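Search the community Go

Two-arm table build: gripper keeps missing small items on the board

Posted 12/01/2018 by Dindo Padilla

I'm building a two-arm setup in my garage with black fabric around the table. Each arm has a small camera at the wrist, and there's one more camera higher up looking at the whole table. The job is to pick small things off a board and put them down somewhere else.

The high camera finds the board every time. The trouble starts when the arm gets close. It goes down a little to the side of the item and closes on nothing, and the right arm is worse than the left.
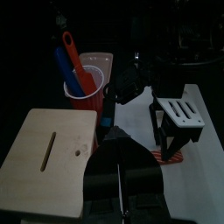
I ran the Tasatier calibration 3 times and the numbers look fine. The arms are on Cruzado mounts, bolted down in June and not moved since. Is this a camera problem or a mechanical one? I'd like to know before I take anything apart.

Jennylynn... edit: sorry, thanks to Jennylyn for moving this to the right section.

Kristine Lagman

Check your lighting first. Wrist cameras do badly when the arm shades its own work, and black fabric gives you no bounce at all.

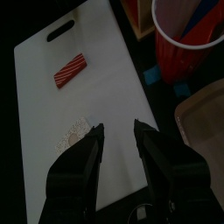

Exposure matters as much as the amount of light. If it's on auto, the camera sets itself by whatever fills most of the view and changes as the arm moves. Your white board is the brightest thing there and the fingers are close to plain silhouettes, so the software has little to go on for where the tips are. Lock the exposure, then add a soft light on each side. I'd also put a strip of light tape near each fingertip.

After that, redo the wrist calibration with the gripper low, at the height where it picks. Mine was 5 mm off down there and perfect up high.

Mark Anthony Dalisay

Could be the mounts. Grab the gripper with the power off and wiggle it.
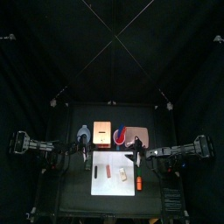
If there's play in it, no calibration will help. I had a loose screw at the shoulder on my Femden arm — took me 6 evenings to find it. Try swapping the two wrist cameras too. If the right side is still the bad one, it's the arm.

Related

Wrist camera cable keeps catching on the elbow
Trutlow controller drops out after 600 cycles
Best fabric for a dark work enclosure
Soft fingertips for a parallel gripper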